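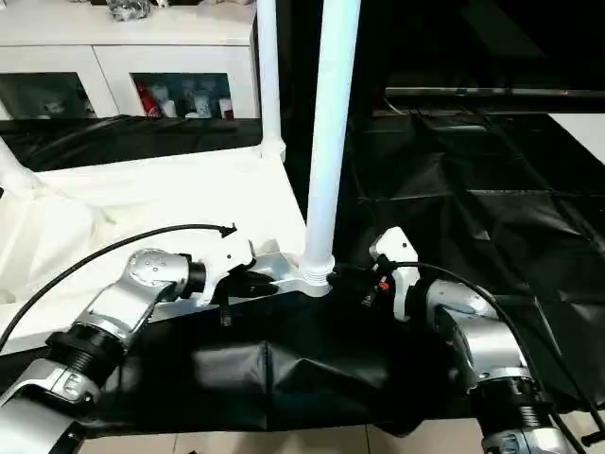 The Tsegaye Falls track, with notes on the road in

Posted 11/9/25

The track to Tsegaye Falls is 12 km return from the lower car park, with 400 m of climb, nearly all of it in the middle third. I walked it in early spring after a fortnight of steady rain. What follows is mostly logistics. There are plenty of photos of the falls online and very little on how to get to them without a four-wheel drive.

Access

Most directions start from Bitolico, the last town with fuel. The servo closes at lunchtime on public holidays. From there the sealed road runs up the valley to the Stendis turnoff, where the bitumen ends. The gravel past the turnoff had been graded recently and was fine in a small hatchback at low speed. There are two fords. The first is a concrete causeway with a depth marker and is not a concern. The second has a loose cobble bed and a lip on the exit side which will catch a low front bumper if taken straight on. I kept left and had clearance.

If the second ford is above the lower mark on the post, park on the near side and walk the rest of the road. It adds 2 km each way and is flat.

The upper car park shown on older maps no longer exists. The road to it is gated and the surface behind the gate has slumped.

The track

From the lower car park the first section follows an old timber tramway through tree ferns and mountain ash. The grade is constant and the footing good, apart from a few places where the original sleepers remain and are slick with moss. The tramway ends at a creek junction, and the foot track leaves on the true right. The sign for it faces uphill, so it is easy to walk past. Look for a flat rock with a drain cut beside it.

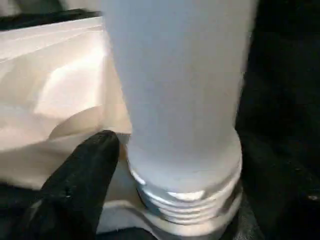

The climb begins straight away. It is a series of short switchbacks in clay, and after rain the clay holds water in every boot print. Poles help more on the descent than on the way up. The top of the climb is at 700 m, on a saddle with a bench and no view. The lookout proper is a further ten minutes along the ridge, downhill, and faces south-east.

The falls drop in three stages. Only the upper two are visible from the lookout. The lowest can be seen from a side track to the base, which was signposted as closed when I was there – the sign gave rockfall as the reason and no reopening date. The volume was high for September, enough that spray was reaching the platform whenever the wind swung round. A lens cloth is worth its weight. By mid-morning the sun is on the upper stage and the contrast becomes hard to manage, so for photographs an early start or an overcast day is preferable.

Water and shelter

There is a tank at the lower car park, fed from the toilet block roof, and it should be treated. The creek at the tramway junction is the better source, and I filled up there in both directions. There is no shelter on the ridge. Phone reception drops out shortly after the Stendis turnoff and comes back, weakly, on the saddle.

Maps

I used the Trandex sheet, second edition. The contours are good. The tramway is drawn on the wrong bank of the creek for its first kilometre, which caused some doubt at the start and none after that. The track beyond the saddle is marked as a continuous line to the next valley. On the ground it fades out in bracken past the lookout, and I would not plan a through walk on the strength of it.

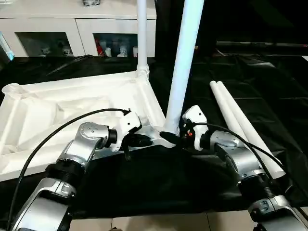

Can the walk be done without a car?

Only with an overnight stay. The bus from the city reaches Bitolico in the late afternoon, and the return service leaves early the next morning, so two nights in town are needed to get a full day on the track. A lift or a taxi is still required for the road between the town and the lower car park.

Times

I took just under four hours, including a long stop at the lookout. The sign at the car park allows five, a fair figure for a wet day. The descent took nearly as long as the climb on account of the clay. Gaiters next time, and a spare pair of socks left in the car.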